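About Clirkidine

Clirkidine is a small firm in Gerndale which makes and resurfaces table tops, boards and desk panels. Our workshop is in a building from 1868. Érica Lacerda started the firm with one bench and a borrowed saw, and Catrin Ellis joined her two years later to look after the finishing.

Most of our customers are cafés, schools and people who work at home. They ask us for a surface which can be used every day, with a mug left on it in the morning and cables lying across it until the evening. We have tried many finishes for this purpose. The glossy black is the one we are asked for most often, although it shows fingerprints and needs a soft cloth. 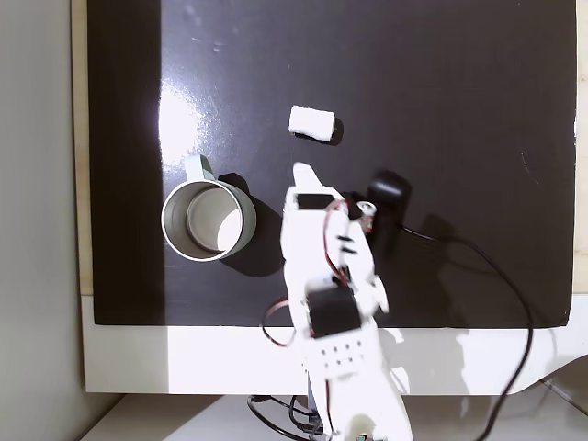
A black board can be ordered alone or with a white surround. Our standard range is called Eltum, and it comes in 12 sizes. The Miranda range is made to measure and takes longer, so please write to us early if you have a fixed date for moving in.

We also repair old pieces. Catrin keeps a book of all the repairs, and in April she wrote number 1043 in it. If a piece is not worth the cost of the work, we will tell you this before we begin.
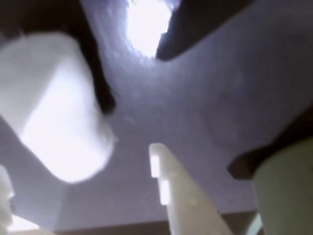
Page last updated: April

Visitors are welcome in the workshop, but please telephone first. The entrance is from the yard, and there are two steps.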